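Print this page | E-mail this page

Open day at the Stomow works, Steltthorpe

Last updated: June 9, 2024

The number 223 bus stops at the bottom of Mansour Lane, and from there it is a ten-minute walk uphill to the Stomow gate. I had been past the building many times without knowing what went on in it. Stomow takes in household and office goods that shops have sent back, checks them, cleans them and packs them again for sale. The open day runs once a year and is free, but you have to book a tour slot. Mine was the second of the morning.

We were given a paper badge and a pair of plastic overshoes and asked to leave bags in the lockers. The guide began with the history. The building was put up for Mansour, a maker of tea trays and tins, and the name is still in the brickwork over the side door. Stomow moved in after it had stood unused for a long while. The floor area is 3,904 square metres on two levels, and 102 people work there at the busy end of the year.

The first stop was goods in, a long hall with a roller door at each end. Cages come off the lorries here and are wheeled to the sorting bays. It was cold and there was a lot of noise from the cages, so we did not catch all the guide's talk. Kitchen things go to the left, furniture and office things to the right, and anything with a plug goes upstairs to be tested.

From there we went through to the checking room, where most of the tour was spent. It is warmer and much quieter. Items that need a closer look are brought in here from the hall.

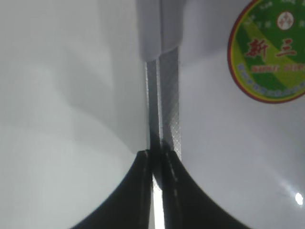 Checking starts with the outside of an item, before any thought is given to whether it is complete. Staff are trained to go over the surface by eye, then look at the joins, then at any small fittings. I was surprised at how much there was to look at on plain white plastic once I got close to it. There was a seam down the middle, a printed label near the top corner on the right-hand side, and a raised white block with a grey strip coming down from underneath. The strip was in two parts side by side, one fairly plain and the other with a fine diamond pattern on it. Glossy white is one of the harder finishes to check, the guide told us, and new starters are given a good deal of it in their first weeks.

Each item is then given a grade. Grade one goes back into a new carton. Grade two is sold through the factory shop with the fault written on the ticket. Grade three is broken down for materials. A man in our group asked how often two checkers disagree. The answer was that it happens every day, and a third person then has the final say.

We were allowed to have a go at grading with some practice pieces. I passed a storage tub that had a hairline crack in the rim and failed a tray that had nothing wrong with it. The lighting makes a real difference. You have to tilt things and look along them, and on some of the practice pieces what I took for a scratch was only a reflection.

After that we moved on to office goods. Returned whiteboards are a large part of this work in June, with schools changing rooms round and ordering the wrong sizes. Boards are checked flat. The corners are looked at first, then the rails, then the writing surface, and a marker line is part of the test. 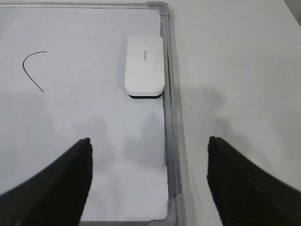 Whiteboard with a black marker stroke and a white deli eraser near the right-hand rail.

If a line leaves a ghost after wiping, the board is downgraded. I have two boards at home that would not get past this stage. The guide passed round a corner cap for us to hold, a small piece and very light, and said that lost caps are a common reason for a board ending up in the factory shop. They keep drawers of spares, but the sizes vary between makers and matching one can take longer than checking the whole board.

There was a short break at this point in the canteen. Tea and biscuits were included. The tables had pots of herbs on them from Florora, the nursery on the far side of the lane, which was holding its own open day at the same time. Several people from our group went over there afterwards and came back with tomato plants.

The second half of the tour covered packing. This was more interesting than I had expected. Stomow reuses the original carton where it can and otherwise cuts new ones on site. Straps, ties and loose flaps are all looked at before an item is boxed, as they are apt to catch on the cardboard. 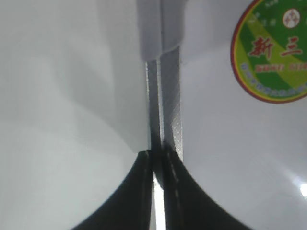
Cartons are taped with paper tape now, after a changeover that took most of last year. The old plastic tape held better in damp weather, according to one of the packers, but the paper can go in with the cardboard for recycling. Each packing bench has its own set of scales, and the weight is printed on the outside of the carton along with the grade.

The tour finished in the factory shop. Prices were fair, and everything had its ticket. I bought a set of mixing bowls with a mark on the smallest one for £6 and a desk lamp with no box. Cards only at the till.

Some practical points. The tour lasts an hour and a half and there is a fair amount of standing. Upstairs was closed on the day I went, so we did not see the electrical testing. There is a lift, but you need to ask for it when booking. Parking is in the yard behind the building and was full by the time my tour came out. The checking room allows photographs and the goods-in hall does not.

Comments (3)

Went on the last tour of the day and the shop had been picked over by then. Book an early one if you want boards or shelving.

My mother worked there when it was Mansour's. She says the canteen used to be the paint shop. Good to know the name is still over the side door.

Does anyone know if the factory shop is open at other times, or only on the open day? I need a corner cap for a board and would be glad to bring the old one in to match.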